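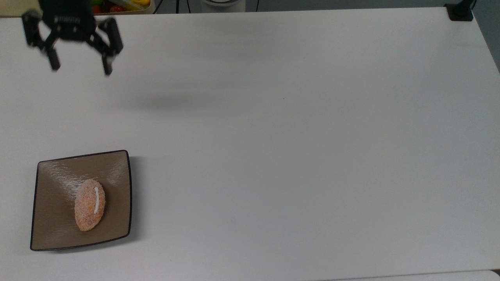 Square plates and small bakes: what we learned from the December table

The tableware swap at Harkent brought in 40 pieces this time, and the square plates went first. They suit small baked things. A single oval pastry sits well on a dark plate with a thin rim, and it needs nothing else beside it, no doily and no sprig of mint.

Noura Ghanem ran the serving session in the afternoon and went through the points people ask about most. Put the plate down before the food. Set the pastry in the middle and leave it there, as sliding it about leaves crumbs and a greasy trail that shows up badly on a glossy finish. If you are plating for a group, do all the plates in one go and add the pastries last.

She also talked about white tables. They are easy to wipe and they make brown and olive glazes look richer, but they show every mark, so keep a dry cloth to hand.
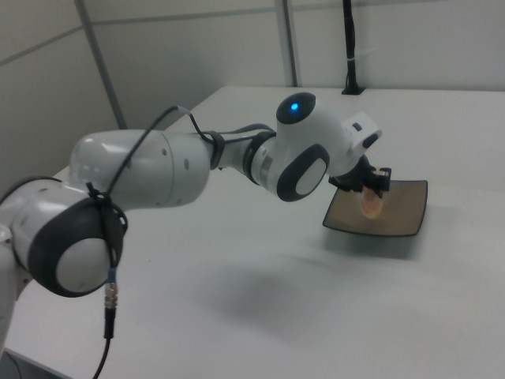 Soft items want a light hold and a short drop. Bring them down close to the plate before letting go, and they keep their shape. Anything filled should be left to cool first.

We still have 6 square plates from the Bunness box, all with small chips underneath, free to anyone who wants them. The Texier bowls have gone. Please bring back borrowed cake stands by the end of the month, as 2 are missing and the Bustis lunch needs them. Leave them on the shelf by the kitchen door with your name on a slip of paper.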